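Notebook - Trondesgate laundry room, October
Entry 14

Start 07:40. Carrying on from entry 13, which stopped at the sorting changes.

Costix scheduler back up after the update. Queue from the night shift came through complete, 351 items tagged, no duplicates. The two entries I flagged last time as "unknown textile" were reclassified by hand and now have their own category. I have kept the old category in the table so the earlier numbers still read correctly.

Roster. Before the arms came in, the morning shift was loading, unloading, folding and tagging, in that order, two people on each. Loading and unloading are now on the arms for the small machines. The people who did that work have moved to inspection and to the exception bench. On paper it is the same number of hours. In practice the exception bench is a standing job with a lot of reading off a screen, and the loading job was a walking job. Three people have asked for a stool. Request went to Wonden with the last order and has not been answered.

Pay grade for the exception bench is still listed as "loader". Ngubane handles the job descriptions and says the new text is in draft. I would like it settled before the next intake, as the trainees will ask.
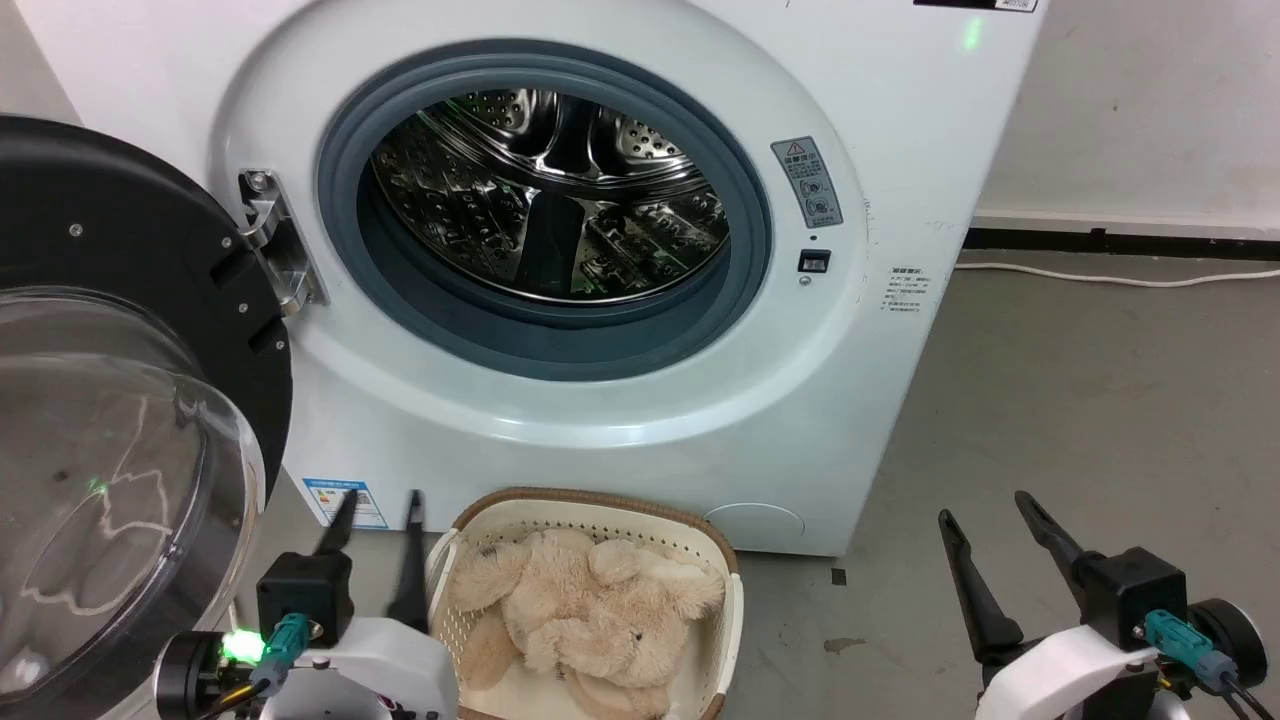
Soft toys are the category that takes most of my time at present. They come from the nursery contract, mixed in with bedding, and the person at intake has to pull them out and put them in a basket of their own. The grasp planner was tuned on towels and flat linen. A shaggy beige one like the toy in the cream basket has no edge to pick, and the limbs fold in on each other, so the planner proposes a grasp on the fur. With two-finger grippers I would sooner take the body from both sides and lift with both arms. The perforated inner wall of the basket is also worth a note for the depth people - a regular pattern of holes behind a fluffy object is not what they calibrated on. Door open and drum empty before the first reach, as per the start checklist. Leave that step in.

Settings for this block:
Max attempts per item before handover: 20
Timeout per attempt: 30 s
Log counter at start: 2738
Approach speed: unchanged from entry 13

Handover needs work. When the arms give up on an item, the bench gets a tone and a line on the screen. The tone is the same one used for a finished cycle. Staff have asked for two different tones and I agree with them. Costix has one sound slot per station in the current version, so for now I have set the finished cycle to silent and left the tone on handover. Told the shift at the 10:15 break. One objection: people listen for the end of cycle to time their own breaks. Fair point, no fix yet.

Also raised at the break - who is allowed to press pause. The sheet on the wall says supervisor only. Everyone on the floor should be able to pause and I have crossed the line out. Restart stays with the supervisor until the training is done.

To do:
- new pause sheet, larger type
- ask Wonden about the stools again
- bench grade, chase draft text
- two-arm lift for soft toys, low speed first
- second sound slot, ask Costix if it is planned

Stopped 15:20. Arms parked, log copied to the shared drive.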